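How Three Departments at Nitside College Explain Their Promotion Rules
Final project report, Higher Education Policy seminar

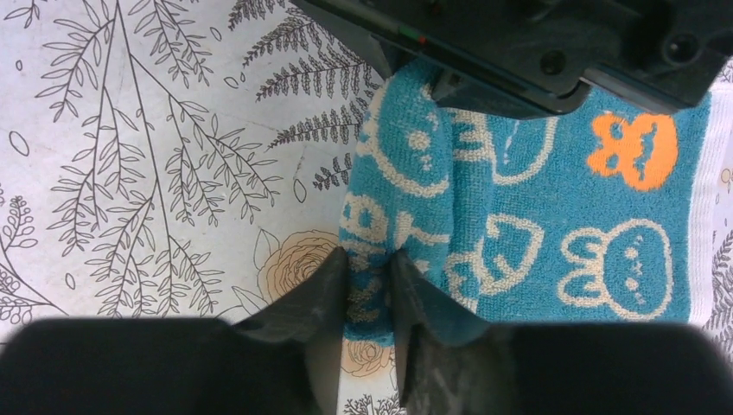
Our project looked at how faculty members at Nitside College move from assistant to associate professor, and whether the written rules are easy to find and follow. The college has a general handbook, but each department adds its own guidelines. We read those guidelines for biology, history and studio art. Studio art was the hardest to compare with the others, as its candidates can submit creative work in place of articles. The guidelines allow textiles and surface design. The history guidelines have no such category and ask for a book or a set of articles.

Method

We collected the handbook and the department guidelines in October. We also sent a short survey to faculty members in the three departments. The survey had 8 questions, most of them on a scale from "strongly disagree" to "strongly agree." We did not ask for names or rank, which limited what we could do with the answers later. Two of us coded the guidelines separately and then compared our notes. Where we disagreed, we went back to the text.

For comparison we read the public promotion policy of Florkovov College, which is close to Nitside in size and also has no graduate programs.

Findings

The handbook says that teaching, scholarship and service all count, with teaching first. Biology and studio art repeat that order. History lists scholarship first, and we could not find anything that says which document wins if they conflict.

The biggest difference was in outside review letters. Biology asks for six letters, history asks for "an appropriate number," and studio art accepts up to six letters or exhibition reviews. Florkovov sets one number for the whole college.

Length also varied. The history guidelines run to 600 words. Biology's are several pages long and include a timeline, starting with the notice sent to the candidate in the spring before the review. Survey comments from biology mentioned the timeline more than anything else, usually in a positive way.

Limits

The survey was small and answers came in unevenly, with very few from studio art. We had planned to use the Kouris Fund archive to look at older versions of the handbook, but the boxes we needed were out for scanning at Mustier Library until after our deadline. We do not know how long the current wording has been in place.

Suggestions

The college should state in the handbook which document takes priority. Each department should give a fixed number of outside letters and post its guidelines on the same web page as the handbook.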